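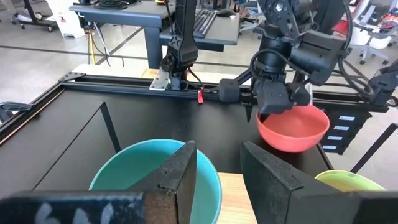 3.2 Bowls and Table Layout

Figure 2. Bowls of three colors on the black tabletop: teal, orange-red and pale yellow-green.

The stacking task uses rigid bowls from the Grarneda tableware line, chosen for their plain rims and strong colors. Three of them appear in Figure 2. The teal bowl has a turquoise-green interior, the orange-red bowl has a matte coral interior, and the third is a pale yellow-green. No bowl carries a printed pattern. In pilot work with patterned bowls, annotators tended to name the pattern first and the color second, and the resulting labels were hard to compare between annotators. Plain bowls removed this source of disagreement.

Color serves as the only name for a bowl throughout the study. We do not refer to bowls by size, although they are not all the same size, and we do not refer to them by position, which changes within a trial. The annotation sheet lists the names "teal," "orange" and "yellow," and annotators were asked to use these words even where another word might come more easily. The orange-red bowl was called "red" in several early sheets. Those sheets were corrected by hand before any scores were computed.

The tabletop is black. A light wooden surface was tried first, but the pale yellow-green bowl was difficult to separate from it, above all along the rim. On black, all three rims remain distinct under ordinary room lighting. The dark surface does have a cost: shadows inside and beneath a bowl are harder to see, and a small gap between the foot of a bowl and the table can be missed. We return to this point in Section 3.4.

3.3 Arrangements and Trial Structure

Each trial begins with the bowls apart and upright. No bowl may touch another at the start, and no bowl may stand with any part of its foot beyond the edge of the black surface. Within these limits, starting positions were drawn from a printed set of 51 layouts prepared by Aisyah Sumampouw. The layouts were designed so that each color appears near, far, left and right with similar frequency. A layout fixes the position of each bowl's center only. Rotation was left free, as the bowls are treated as round.

The goal of a trial is a single nested stack. The order of nesting is given before the trial starts and takes the form of a short sentence, for example "orange in teal, then yellow on top." The first bowl named in the sentence is always the first to be moved. The bowl that forms the base may be shifted slightly during the trial, but it may not be lifted. We allowed this shift after finding that a strict rule against moving the base led to the rejection of many trials in which the final stack was sound.

A stack is scored as nested when the upper bowl rests inside the lower one with its rim level to the eye. A stack is scored as tilted when the upper rim is visibly higher on one side. If a bowl rests on the rim of another without entering it, the trial is scored as a failure, even when the arrangement is stable. Tilted stacks were kept in the data and reported separately in Table 2. They should not be grouped with failures — most can be corrected by one light push on the high side.

3.4 Annotation of Contact

Contact between two bowls is harder to label than the final state of the stack. The near wall of the lower bowl often hides the foot of the upper one, and the moment at which the foot meets the interior cannot be seen directly. We therefore defined contact by motion. The first sample in which the lower bowl moves, or in which the upper bowl stops moving downward, is marked as contact. Where both occur, the earlier one is used.

All contact labels were entered in Stutell, a plain time-marking tool, by two annotators working separately. Labels that differed by more than two samples were passed to a third reader, whose decision was final. Disagreements were most common for the teal bowl when it served as the base. Its interior is a soft turquoise-green and its inner curve gives few visual cues, so the point at which a descending bowl came to rest was difficult to judge. The coral interior gave fewer problems.

The matte finish of the coral bowl may also have helped. Glossy interiors reflect overhead lights, and a moving reflection is easily mistaken for a moving bowl. We did not test finish as a separate factor, and the present set cannot be used to do so — color and finish were not varied independently. A larger set, with matched finishes in every color, would be needed to separate the two effects.

Trials in which a bowl left the black surface were stopped and excluded. Trials in which a bowl turned over but remained on the surface were kept and scored as failures. The full annotation guide, including the wording of all nesting sentences, is given in Appendix B.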